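From: Emmett Hutchins
To: irby-users
Subject: Re: [irby-users] shared directories and who gets to write in them

Hello Zsolt, and hello everybody else who has been reading along,

Zsolt Magyar wrote:
> We have one directory that five people need to write to. Right now it
> belongs to me and I end up running chmod on it every few days when
> somebody complains. Matvii suggested making everything 777 and being
> done with it. Before I do that, is there some reason not to? The
> machine is Irby 3, fairly plain install, home directories on the
> second disk.

Please don't do the 777 thing! I know it's tempting, and I did it myself at my first job (on a box that did payroll, if you can believe it), and it was fine right up until a cleanup script belonging to a completely unrelated account wandered in and deleted half a month of work. It had every right to, as far as the system was concerned. I had told it so.

What you want is a group, and a directory with the setgid bit turned on. It's an old trick and it takes a couple of minutes. Make the group first, call it whatever you like (ours is called "bench" for reasons lost to time), and add your people to it. Then, as root:

chgrp bench /srv/shared
chmod 2775 /srv/shared

The 2 at the front is the part people leave off. It means that any new file made in there belongs to the group bench and not to the personal group of whoever happened to make it. New subdirectories pick up the same bit, so it carries on down the tree by itself.

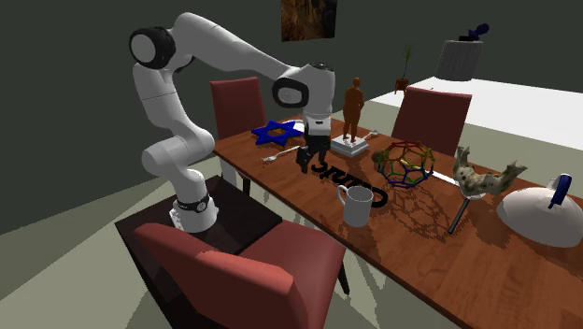
Now, the files that are already in there won't change on their own, so you'll need to go through once and fix them up. Do the group first with chgrp -R, and then set the bit on the directories only:

find /srv/shared -type d -exec chmod g+rwxs {} +
find /srv/shared -type f -exec chmod g+rw {} +

Please don't be lazy like me and run chmod -R 2775 over the lot, or you'll have every text file and spreadsheet marked as a program. I did that once and lived with it for most of a year.

The other half of it is umask, and I suspect this is what has really been biting you. If your users have a umask of 022, then the new files will have the right group but the group won't be allowed to write to them, and you'll be back to running chmod every few days and wondering what I was going on about. It needs to be 002 for the people in that group. Gediminas Jankauskaitė posted a nice little snippet for the login scripts back in March, if you have a look in the archive, and it has worked well for me. One small warning: programs started from the desktop menu may not read the same login scripts as your shell does, so try saving a file from the editor people really use and then look at it with ls -l.

Also, everyone has to log out and back in before they'll be in the new group. Typing "id" will tell them whether it took. I can't tell you how many evenings I have spent hunting for a permissions bug that was only a terminal window left open since morning.

If you find that umask is too blunt (some folks quite reasonably don't want their whole home directory made group writable), then default ACLs are the better way to go. Something like

setfacl -d -m g:bench:rwx /srv/shared

will do it for that one tree and leave everything else alone. You do need to check that your backups keep ACLs, though. Our old Trelent setup quietly dropped them, and we only found out after restoring 14 directories to a new disk, and I had a long afternoon of it. Vsevolod Palamarchuk knows far more about that side than I do, and I hope he'll jump in and correct me if the newer version behaves itself.

As for Matvii's other question, about giving the same group sudo so they can fix things themselves, I would keep those two apart. Being able to write in a shared folder is one thing and being root is quite another, and sooner or later you'll have somebody who ought to have the first and not the second. A separate group costs nothing.

Do write back and say how it goes, and if it misbehaves, send the output of ls -ld on the directory and "id" from one of the unhappy accounts.

All the best,
Emmett

_______________________________________________
irby-users mailing list
To unsubscribe, send a message with the word "unsubscribe" in the subject line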